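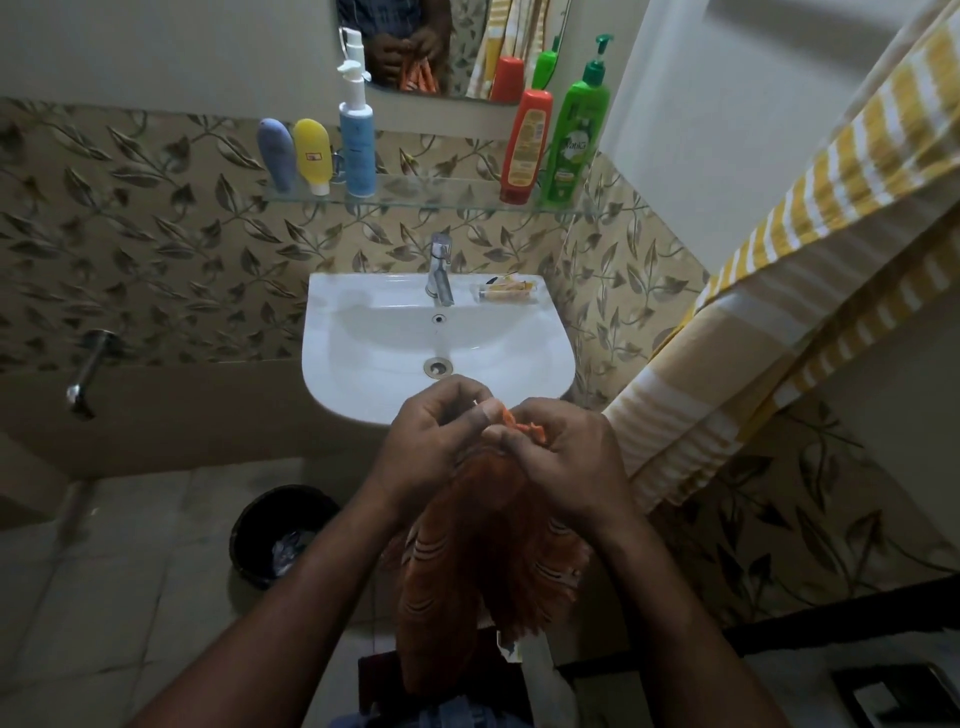 Fig. 1. Orange cloth with dark stripes, held over a washbasin.

Week 3: Washing and handling coloured cloth
Notes for the evening group, Molton. Tutor: Muireann Daly

Welcome back, all of you, and thank you for bringing in such a lovely heap of old curtains and shirts last time (I've still got Shirley Carrier's tablecloth, so do remind me!).

We'll start with colour, as it's what most of you asked about. A dye can sit on a fibre quite loosely or be bound tightly into it, and the only way to find out at home is to test. Dampen a hidden corner, press it between two bits of white cotton and leave it for 16 minutes under a heavy book. If the white comes away tinted, wash that piece alone, in cool water, and don't let it soak.

Wool and silk like a mild soap and very little rubbing. Cotton is far more forgiving, though a dark print beside a pale one can still give you a nasty surprise. When you lift something heavy out of the water, support it with both hands, well apart, and never wring it.

For next time, please read page 74 of the course book, the part on drying flat, and bring one washed piece with its test strips pinned to it. The kettle goes on at half past six, as ever.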